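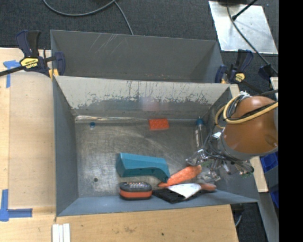

Monday, July 26, 2021

The study is still not done, and I am writing this at the kitchen counter because the desk in there is buried. I told myself I would have the whole room sorted by September, which sounded like plenty of time back in the spring, and then of course the spring went wherever springs go. Still, I made a start today, and a start is worth putting down on paper. What got me going was the gray bin. You know the kind of thing, deep and open on top, and I have decided it is going to be my home for everything that doesn't belong to anything else. So far it has the big teal thing with the handle (stapler? tape dispenser? I have picked it up and put it down all week and still couldn't swear to it), the red-orange block that feels like a sponge to me and that I can't bring myself to throw away, the clear tube with the blue cap, and over in the far corner one little round blue cap all by itself. I have a feeling I will be writing about that cap again.

The bin itself has led a hard life. The floor is scratched all over, curving scratches like somebody skated on it, and one wall is so chipped that the darker blue-gray comes through in patches. I gave it a wipe this morning and stood back and it looked exactly the same as before. I don't mind. Mom's bread tin looked worse than that for as long as I knew it, and we all ate out of it and grew up fine. There is a second bin as well, right behind the first, and I am keeping it empty for now. The idea is that things move back into the second one once I have decided they are staying. So far I haven't decided that about anything, but I like seeing it there waiting.

Yeison Correa called around lunchtime, while I was sitting on the floor with a lap full of old paper. He is back from Arboleda and sounded rested, and he wanted to know if I still had the map he lent me when we drove up to Navach. I said of course I did. Then I spent a good long while looking for it, and found it folded inside the Cakura catalog, of all places, along with a receipt from that trip for 117 dollars that I have no memory of spending. It must have been the hotel, or else the night we all went out and I said I would pay. I read the receipt through twice, and then I sat and read the map too, all the little roads, and lost the better part of an hour. It was a lovely hour. I remembered the place with the peaches, and how hot the car seats got, and Yeison singing with the windows down.

I described the orange-banded gadget to him over the phone, the one with the black top and the little light dots in rows, hoping he would say oh, that's mine. He did not. He said to keep it until Christmas and then let it go, and I think that is a pretty good rule for most things, though I notice he didn't offer to take it.

The books went better. I got 2 boxes taped up for the Mavbridge sale, mostly mysteries I know the ending of and the gardening ones from the old house, back when there was a garden. I kept the rose book. I kept the one on tomatoes too, now that I think about it, so perhaps the gardening ones are not going after all, or only the dull ones are. I'll drive the boxes over on Thursday if the weather cools down, and if it doesn't they can sit by the front door a while and I'll walk around them.

It was too hot to do any more after four. I made iced tea and had it on the back step and listened to the kids next door arguing about a sprinkler. Tomorrow I want to do the bottom drawer, the one with the cords, and call Yeison about dropping off the map. I should look for whatever that blue cap goes to while I'm in there. Also need lightbulbs, stamps and more packing tape.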